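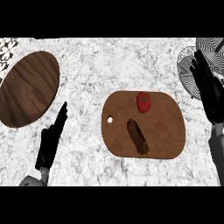
Catégories : Entretiens | Robotique maison

Accueil – Ateliers – Entretiens – Forum – Contact

Mahmoud El Sherbiny a 68 scripts dans un dossier baptisé Predunton et toujours pas de bras monté sur son établi. À l'atelier partagé Filtside, où il loue un coin de table depuis août, le projet de robot de cuisine à deux bras tourne pour l'instant sur un écran. Je suis venu demander pourquoi.

« Parce qu'un plan de travail en marbre simulé, ça ne coûte rien quand on tape dedans », répond-il. Sur le rendu, une tomate attend sur une planche à découper, un bras de chaque côté. La planche ovale, à gauche, lui sert d'obstacle. Il a passé deux soirées sur les veines du bois. J'ai demandé si le robot en avait besoin. « Non. Moi, oui. »

Le budget m'intéresse davantage. Il annonce 3474 euros pour la version réelle, mains comprises, en partant de réducteurs d'occasion. Je trouve le chiffre optimiste et je le lui dis. Il hausse les épaules : « Les gens comptent le neuf. Moi je démonte. »

Jeferson Moura, qui partage la table, est moins sûr. « En simulation, le frottement, c'est un nombre qu'on choisit. Une vraie tomate, elle roule, elle s'écrase. On n'a pas encore de capteur de force digne de ce nom. » Il a proposé de commencer par une pince à deux doigts. Refus. Les deux hommes en reparlent devant moi, sans avancer.

Sur les essais virtuels, El Sherbiny parle d'environ 28 prises correctes sur cent pour la tomate. Pour couper, rien encore. « Le couteau, on verra. » Quand je lui demande à quoi servira l'engin une fois construit, il cite sa mère, qui a mal aux poignets, puis reconnaît qu'elle n'en veut pas chez elle.

Le premier moteur doit être fixé cet hiver. Moura a déjà réservé la perceuse à colonne.

Commentaires (3)

Sandu : 3474 euros avec deux mains complètes ? Je veux voir la facture.

Skakwood : Moura a raison pour la pince. J'ai perdu un an sur des doigts imprimés.

Sandu : Et le jeu dans les réducteurs d'occasion, il le modélise comment ?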